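1/ Okay, I've been promising a thread on the old game blocks for weeks, so here goes! I found a mixed lot of them at the Purkow flea market in February and I've been sorting, cleaning and stacking ever since.

2/ They came with no box and no rules. The seller only knew the word "Trarmont," which was penciled on the paper bag. I paid 20 for the lot and practically skipped back to the car.

3/ The colors are what got me. Reddish brown and a really deep dark green, next to each other! I'd paint a whole kitchen in that pair if my landlord let me.

4/ Ratih Mandagi (she fixes up old games and is very patient with my messages) said to wipe them with a barely damp cloth and leave them out overnight before doing anything else. I did that, then did it again for the ones from the bottom of the bag.

5/ Sorting took me two evenings. I went by color first, then length, then by how worn the corners felt. Length would've been the smarter place to start. Next time!

6/ We tried three ways of playing:

- **Tower.** Everybody knows this one. Long blocks at the bottom, and keep your elbows off the table (Afiq Raju, I'm looking at you).
- **Fences.** You lay them end to end and try to box in the other player. Slow start, very tense finish.
- **Scatter.** Tip a handful into a bin and build from however they land, no nudging first. My favorite by miles! I love a small handful for it, three of each color, with long brown ones and some shorter green ones.

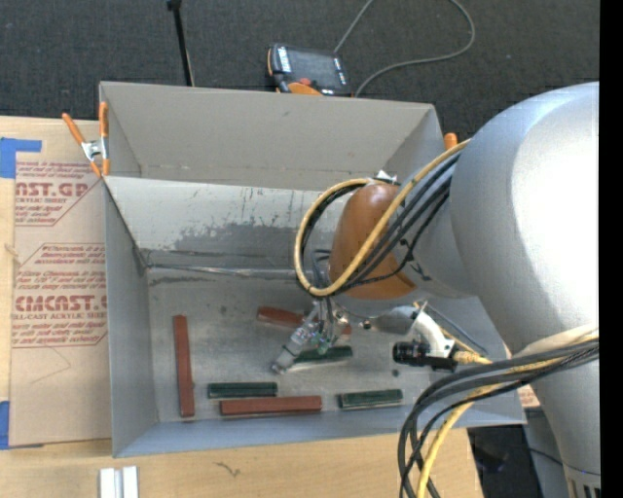 ## A few answers, because my replies filled up

7/ Yes, a big open bin is great for Scatter. You want a flat floor and enough room to get your fingers in around the blocks. Scuffs and scratches don't matter one bit.

8/ Our best tower so far is 33 blocks. Afiq says 30, and that the last ones went on while it was already leaning. It was standing! I'm keeping my number.

9/ If anyone has ever seen a rule sheet with Trarmont on it, please send me a picture. Even half a page would make my month. I'm trying Fences with four players tonight and I'll post how it goes.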